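August, notebook, just gone half six in the evening

Back on the youth internationals model, which I swore I'd leave alone until the autumn. Couldn't. The qualifying groups have been drawn and I want the thing running before the first round of matches, so here we go again.

First job was the match file. I've now got 3,219 under-age internationals in it, after throwing out the duplicates (the Urkerau tournament was in there twice, once under its old name, grr) and the friendlies where one side made eleven changes at half time. I did wonder about keeping those in with a lower weight. Tried it, and the ratings for the smaller sides went all over the place, so out they go.

Second job, and the one that ate the afternoon: ages. A squad list gives you a birth year if you're lucky. For the under-17s that's a huge deal, a January lad against a December lad is nearly a year of growing! I've put in a birth-month term and it helps the under-17 predictions quite a bit, the under-19s a little, and the under-21s not at all that I can see. Need to check I haven't just fitted it to the Lakasitz mini-groups, where the hosts picked a very old-for-the-year side and walked it.

Elite round is still a pain. Four teams, three matches each, all in one place inside a week or so, and the third match is often a dead rubber. I'm dropping the third match whenever both sides are already settled in the table. Beneš Cup games I'm treating the same way for now. If anyone reading this has a better idea, scribble it in the margin.

Ran 600 simulated groups as a quick test, took 9 minutes on the old machine. Top seeds go through a bit too often. I think home advantage is too strong in the mini-tournaments, where only one of the four is at home anyway and I've got the neutral matches reading the wrong column. (Found it while typing this. Fixed. Rerunning.)

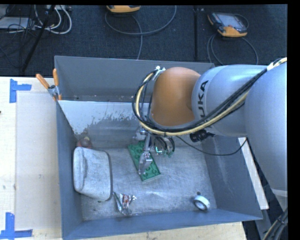

Goal times next. I want to know if late goals in youth matches come from tired legs or from managers emptying the bench, and the only way in is the old match reports, which means typing minutes off paper by hand. I've done around 50 and my wrists are complaining. An orange-brown joint with a fat loop of cables round it, like the one on the KUKA arm, would suit me nicely by the end of a typing session. Will split the rest of the pile by age group and do the under-19s first.

Still to do: penalties (separate column, please, not lumped in with goals), the missing Vustow line-ups, and a proper look at red cards. Rerun has finished, top seeds down a touch. Numbers go on the next page.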